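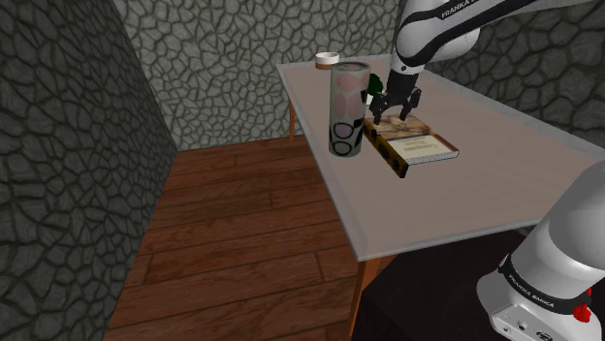
About Irkell

Irkell is a night school for adults who have decided, usually against the advice of their families, to learn another language. We teach in the old seed merchant's building on Sallenance Street, up one flight of stairs that every student complains about in the first week and in the target language by the seventh.

We teach Spanish, Portuguese, Italian, German and Welsh. The Welsh is there because our founder, Kiri Hapeta, signed up for a Welsh class by mistake in her twenties, stayed for four years out of embarrassment, and came out the other end able to argue about parking in it. She has believed ever since that embarrassment is the most underused resource in education, and the school was more or less built on the idea.

How we started

The first class had seven students and took place in the function room of the Kereama Hotel on the nights the function room had no functions. The hotel charged very little and in return we put up with the carpet. Kiri taught Spanish from a folding chair. Two of the seven thought they had come for bridge, and one of those two now teaches our Tuesday beginners.

When the Kereama was sold we moved to Sallenance Street and acquired radiators, a front door and a lease with more pages than our first textbook. We have since taught over 2,000 people. A fair number of them can still order lunch.

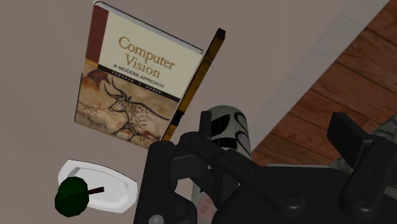 What a class is like

Classes run for 10 weeks and meet once a week in the evening, with a break in the middle for tea and recriminations. You will speak from the first night. You will speak badly, which is how everyone in the room is speaking, including the man who says he picked up quite a bit on vacation.

We do not give grades. We tried it for one term and two accountants stopped talking to each other. What you get is a page of notes from your teacher at the end of the course, telling you what you do well, what you keep getting wrong, and which level to take next. Some people frame it. Some people ask for a second opinion.

There is homework, and it takes an hour a week if you do it on Sunday and five minutes if you do it on the stairs. Your teacher can tell the difference.

Our teachers

All of our teachers have taught adults before, and all of them learned at least one language after the age of twenty. We insist on the second part. Somebody who grew up with the subjunctive tends to regard it as weather. Somebody who had to learn it at thirty-four with a cold and a full-time job will remember where it hurts.

They are paid for preparation as well as for time in the classroom. This shouldn't need a sentence on a page like this one, but ask at the last place you took a class.

Liro

Liro is our conversation evening, held on the first Thursday of the month and open to anyone, enrolled or otherwise. Each table has a language and you sit at the one you're brave enough for. There is one rule, that English costs you a coin in the jar, and the jar pays for the cookies. The German table funds most of the cookies. We have raised this with the German table.

People ask what the name means. Kiri made it up so that no language could claim it, and was told within the month that it already meant something in two of them — neither of them rude, as far as we have been able to establish.

Who comes

Nurses, bus drivers, retired people, people about to marry into large families from Lisbon, people recently un-married from large families from Lisbon. Our oldest beginner started Italian at eighty-one so she could read her grandmother's letters, which proved to be mostly about a goat. She has re-enrolled twice.

We keep groups small, and the whole school rarely has more than 60 students in a term. We have been encouraged to expand. We've looked into it, and it would mean more stairs.

Finding us and signing up

The entrance is the green door between the locksmith and the place that is sometimes a bakery. Press the top bell and keep pressing it. If you can't manage the stairs, tell us when you enroll and your class will be held in the ground floor room, which is warmer anyway and much fought over.

The next term begins in March. If you aren't sure of your level, come in for a short chat with one of the teachers, who will be kind about it. Complete beginners can skip the chat and simply turn up on the first night with a pen.

Page last updated 8 February 2026.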